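Workshop Talk > Benches, Storage & Surfaces

Thread: Cloth on the bench, yes or no?

lech_m
Evening all. My mother-in-law's old sewing table has come to live in my workroom, and I've covered it with gray cloth so I can sort through the spur gears I've been collecting for the Relon mill. I love it so far. Nothing rolls, nothing clinks, and if I put a gear down on its end or stand it up on its teeth it stays where I left it. Jadwiga thinks I'm going to regret it the first time I spill oil (she is usually right about spills, I'll admit). I paid 200 for the whole lot of gears, so I'd like to treat them kindly. Does anyone else work on fabric, or is it rubber mats all the way down?

Same corner of the workroom in all three:
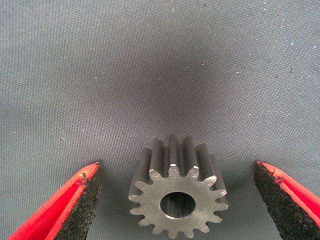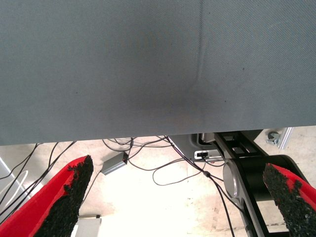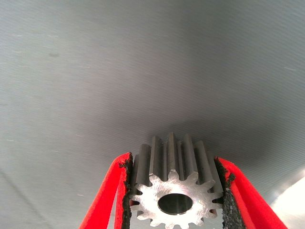 The other thing on my mind is the cables. They all run along the floor, and I keep meaning to do something grown-up about it before July, when my nephew comes to stay and will surely find them with his feet. I was thinking of one of those Plilitz trays that screw up under the tabletop, the 900 one, but I'm open to cheaper ideas!

mirta_p
Oh, I'm with you on the cloth! I've had an old twill bedspread on my bench for years and I wouldn't go back. Mine gets washed when it starts to look sad and then it's good for another season. Do give it a shake before you set down anything with a bore in it, though, as lint loves to get in there and stick to the grease.

F. Ghauri
I'll have to disagree with both of you, very fondly. Cloth is lovely for clean parts, but it holds on to every bit of grit, and then you drag a nice machined face across it and wonder where the scuffs came from. I keep a Bodnár rubber mat down and wipe it every evening with a rag. Boring, I know, but my gears come up clean.

lech_m
Fair point, Faisal, although the scuffs on mine came with them from the seller, so I can't blame the cloth yet. Maybe a mat for the greasy jobs and the cloth for sorting?

aniela_l
That's what I do, mat on the left and an old flannel sheet on the right. On the cables, please don't buy the 900 tray before you measure. I did, and my table had roughly 600 of clear space between the legs, so back it went. I ended up with a few Arkow hooks and a strip of Velcro and have been perfectly happy. Leave some slack if you ever pull the table out to sweep.

F. Ghauri
Seconding the hooks. Power bricks too, get them up off the floor if you can, they collect dust like nothing else.

lech_m
Just went in with the tape and it's 607 between the legs, so thank you, Aniela, you've saved me a trip to the post office. Hooks it is. The cloth is staying for now, and I've promised Jadwiga a mat for the oily stuff.

Recent threads in Benches, Storage & Surfaces
Drawer liners that don't curl up at the corners
Relon mill: where do you keep your change gears?
Raising a low table for standing work
Getting old grease out of canvas
Show us your pegboard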